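Subject: Re: First year, paying myself and the separate account
List: Tunham small traders

Hello all,

I read the question below last night and wanted to answer it properly, so I waited until the shop was closed. Sorry for the length.
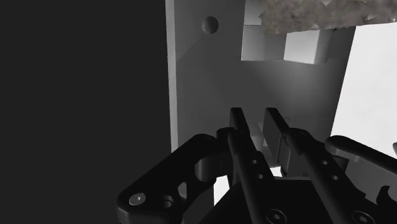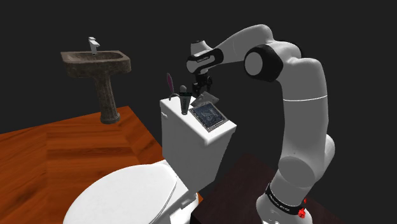
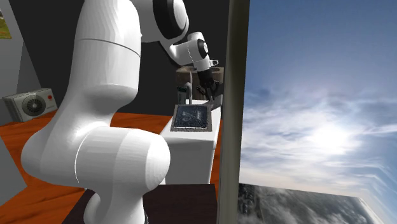 **Rima Sleiman**

> I have been trading for eight months, alone, mostly repairs and some small orders from offices. Everything goes in and out of my personal bank account. My sister says I must open a business account, but the one my bank offers has a monthly fee and I am not sure it is worth it for my size. Also I do not know how much to take for myself. Some months I take whatever is left, and then the rent on the unit arrives and there is nothing. How do other people do it? Is there a rule?
>
> Also, does anybody use Gisix for invoices? It looks cheap but I do not want to learn a new program if I will leave it after one season.

I will take the three points in a different order, because for me the second one was the most painful.

**How much to take**

I don't know a rule, and I am suspicious of people who have one. What I did in my first year was the same as you: I took what was left. In one good month I took 3,540 dollars and felt very rich. In the next month two customers paid late, the insurance came, and I had to ask my brother-in-law for a loan to pay the rent. It was a small loan, but I still remember the telephone call.

After that I went through my bank statements with a pencil and wrote down only the things that must be paid even if I sell nothing: rent, insurance, telephone, the van, the accountant. I added them for the whole year and divided by twelve. That amount now leaves the main account on the first working day of the month and goes into a second account which I do not touch for anything else. Then a part for taxes goes to a third account every time an invoice is paid. I take 19 percent, but please do not copy this number. It depends on where you live and what you earn, and your accountant can tell you in five minutes.

What remains is what I can pay myself from. I chose a low amount that I could keep even in a weak month, and I pay it on the same day always. Twice a year, in June and again before the holidays, I look if there is more and I give myself an extra payment if yes. In the first year there was no extra payment in June. In the second year there was one.

**The separate account**

Your sister is right, in my opinion. If your business is a company and not only you as a person, I think you should not wait even one week more. If it is only you, it may be permitted to use the personal account, but look at the conditions of your bank, because some of them say that the account is not for business use. Mine said it, in very small letters, on a page I had signed.

For me the fee is paid back in hours. Before, my accountant had to ask me about every line. "What is this 39 dollars?" It was shoes for my son. He charged me for the time of asking. With the separate account his bill in the next year was 401 dollars lower, and I had fewer evenings with a box of receipts.

There are accounts with no monthly fee if you make only few transactions. Compare the cost of paying in cash, though. If your customers are offices, this is perhaps not important, but I have a counter and I pay in cash every week – so the "free" account was for me the more expensive one.

**Gisix**

I used it for one year and a half. It is good for simple invoices and it sends the reminder by itself, which I liked very much, as I am shy to ask for money. What I did not like: when you correct an invoice after it is sent, you must cancel the whole thing and make a new one, and the numbers then look strange in the list. My accountant did not mind it, but I did.

Now I use the plain sheet that Holroyd gave to all of us at the evening course, with my own changes. It is ugly and it works for my volume. If you send more than a few invoices in a week, I would stay with a real program. Before you start with any of them, try to export your data on the first day and open the file. If you can't read it, choose another one.

One more thing that you did not ask. You wrote that you do orders for offices. Please put the payment date on the invoice as a real date and not only "30 days". I had one customer in Wotholm who counted the days from when the invoice arrived on the desk of the right person, and this person was often on vacation. Since I write the date, we do not have this discussion.

If you want, I can send you my list of yearly costs without the amounts, so you can see if you forgot something. I forgot the van inspection two times. Write to me directly and not to the list, the attachment is too big for it.

Others will surely have a different opinion about the fee, and I would like to read it also. Does anyone here have an account where paying in cash is cheap?

Best regards,
Rima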